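Dull patches on a maple board after oiling, did I ruin it?
Posted in Kitchen & Home > Wood Care

flollano_kitchen
I could use some advice from people who know wood, because all I know is how to chop onions on it. I have a big maple board that I got from a little shop called Bemen when they were closing out. It's the nicest thing in my kitchen and I'm a bit silly about it. I used it pretty much every night through the winter and didn't oil it nearly enough, so by January it was looking gray and kind of thirsty, and it had started to feel fuzzy when I wiped it.

So I gave it a sanding with 200 grit, wiped it off, and put on a good heavy coat of Narkik board oil (the one in the tall tin). I let it sit overnight. In the morning most of it looked great, but there are dull, blotchy places down toward one end that look like they never got any oil at all. I put more on. Those spots drank it right up and went dull again by dinner. Meanwhile the rest of the board feels almost greasy. 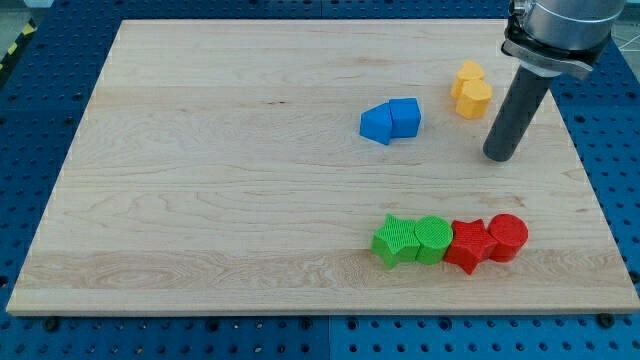
My sister-in-law thinks I sanded it unevenly, and my husband thinks the oil is bad. I called the number on the tin and got a recording. Do I keep adding oil until it stops soaking in? Or do I sand the whole thing again and start over? I'd rather not, it took me a whole afternoon and my shoulder is still mad at me. Also, is it okay to cut on in the meantime? We've been using a plastic one and I hate it.

3 replies

oldplaneiron
You didn't ruin it. I've made boards as a side thing for 16 years and I get this call every spring.

Wood doesn't drink evenly. Where the grain runs straight along the board, oil goes in slowly and stays near the top. Where it swirls, or dives down around an old knot, you've got a bunch of open straw ends pointing up at you and they'll take oil all day long. Maple is usually pretty well behaved, but a board glued up from strips can have one strip that's a lot thirstier than its neighbors. Your sister-in-law could be partly right too! If you leaned on the sandpaper harder at one end, that end is going to be more open. Doesn't matter much, the cure is the same.

What I'd do:

Wipe the greasy part down with a dry cotton rag, and keep switching to clean ones until they come away dry. An old T-shirt is perfect.

Put a thin coat on the dull places only. Thin, like lotion on your hands. Wait an hour, then do it again. Three or four rounds of that and they should quit going flat on you.

Stand the board up on its edge overnight so both faces get air. Do the underside too if you haven't. I can't tell you how many people oil the top for years and then write to me when the thing cups like a potato chip.

Next day, rub on some board wax. I like the Sfeir stuff but any beeswax and mineral oil mix is fine, and you can make it on the stove for next to nothing. The wax is what evens out the sheen. Oil alone never will, at least not in my shop.

I wouldn't sand it again. If it's fuzzy after all that, damp rag, let it dry all the way, then a quick light pass by hand with your 200 and you're done. And if that tin says plain mineral oil, go ahead and cut on it tonight. If it's something that cures, like tung or linseed, go by the wait time on the label.

breadcrumbz
just use olive oil lol, my grandma did and her board is still going

oldplaneiron
Please don't. Olive oil can go rancid and then your bread tastes like an old crayon. Grandma probably washed hers a lot.

third_shelf_down
Agree with all of the long answer, except I'd skip standing it on edge if your kitchen is anywhere near as dry as mine. I did that next to a heat register once and got a crack as long as my hand. I lay mine across two wooden spoons so air gets under it.

Also check what you're washing it with. I had blotches that wouldn't go away no matter what I put on, and it was the dish soap I was using, a strong one for greasy pans. I switched to a mild one, rinsed fast and dried it right away, and the blotches were gone in a few weeks. I also quit leaving it leaning wet against the backsplash, so it might have been that. Couldn't tell you which.

flollano_kitchen
Thank you both!! Went through three of my husband's T-shirts getting the extra off. I read him the tin and it's plain mineral oil, so I made sandwiches on it at noon and put the plastic one in the garage. Two thin coats on the dull end so far and the first one took a lot longer to disappear than before. I'm going to try the stove wax next. Does it matter if the beeswax is the yellow kind or the white kind?

oldplaneiron
Either one. Yellow smells better.

499 views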